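Mustow Tool Library – Frequently Asked Questions

Who can borrow?
Anyone 18 or over who lives or works in Mustow. Bring a photo ID and something with your address on it. Work addresses need a letter or a pay stub.

What does it cost?
Membership is $46 a year. Hand tools are free after that. Power tools have a small cleaning fee, listed on each tag.

How many items can I take at once?
Up to 8. A drill and its case count as one item. Loose bits and blades are sold at the desk.

How long can I keep them?
One week. You can renew once by phone or at the counter, unless another member has a hold on the tool. Tile saws and floor sanders can't be renewed.

What if I bring something back late?
The fee is $2 per item per day. Accounts with more than $20 owed are put on hold until the balance is paid.

What if a tool breaks?
Tell us when you return it – please don't try to fix it yourself. Normal wear is on us. Lost tools and damage from misuse are charged at replacement cost.

Do you deliver?
No. The Onu branch has a loading door at the back for larger items. Members from Zamis can ask to have small tools sent to the Nisemico Street drop box, usually within two days.

Do you take donations?
Yes, if the tool works and the cord is in good shape. We can't accept gas cans, chainsaws or anything with a missing guard.
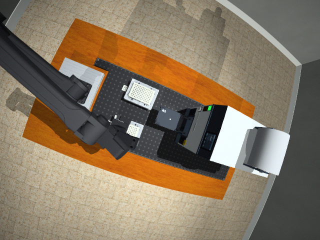 Donated ladders are checked before they go on the shelf, so allow until the end of the month for a receipt. Questions not covered on this page can go to the desk at extension 71.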